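Product Review: Jiment Sorting Set (Four Bins and Stainless Steel Tray)
Prepared by Khrystyna-Mariia Moroz, Equipment Review Desk, Eremstead Technical Library

The Jiment Sorting Set is sold to repair benches, school labs and lending libraries that handle small electronic parts. The library bought the set in September for its parts desk, where donated components are sorted before they go back into general stock. This review covers the bins, the tray and their use together on a standard white work table.

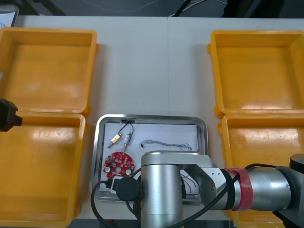
Reading time: 3 minutes

The set was laid out as the maker recommends, with two bins on each side and the tray in the center. Both hands then have a bin within reach, and parts waiting to be sorted stay in one place. On the library's table the full layout fits comfortably, though desks with a shelf or monitor at the back will need to be measured first.

The bins are yellow plastic with rounded corners and a lip along the rim. The lip gives a secure hold when a full bin is lifted with one hand. The glossy finish wipes clean easily, but it also picks up reflections from ceiling lights, and staff found very small parts harder to see at the bottom of a bin than on the tray. A matte finish would have served this purpose better. The bins carry no label holder. Adhesive labels stayed in place for most of the test period and left some residue when removed.

The tray is the stronger half of the set. Its raised edges stop screws and short pins from rolling onto the table, and the rounded corners are easy to clean. Bare steel is a poor background for silver parts, so the library lines the tray with a sheet of plain white paper. A round red circuit board stands out at once against the paper, and so do thin black leads. The paper can also be written on – a practical advantage when a batch has to be left overnight.
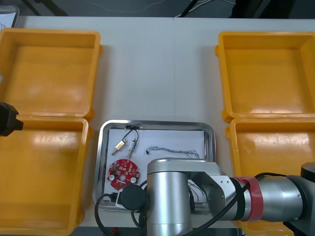 Loose wiring remains the main difficulty. Long leads tend to curl over the rim and catch on sleeves, and the tray has no clip or notch to hold them. Staff now coil leads before sorting begins. Readers who work mostly with cable may prefer the Romaniuk bench tray, which has a deeper wall but takes up more of the table.

The Stulus four-bin kit was considered at the same time. Its bins lock together side by side, a feature the library did not need, and its tray is plastic. It remains a reasonable choice where weight matters.

After roughly 400 sorted parts, the Jiment tray showed light surface scratches and the bins showed no cracks.

Rating: 7 out of 10
Recommended for: shared benches, small component sorting
Less suitable for: long cable, narrow desks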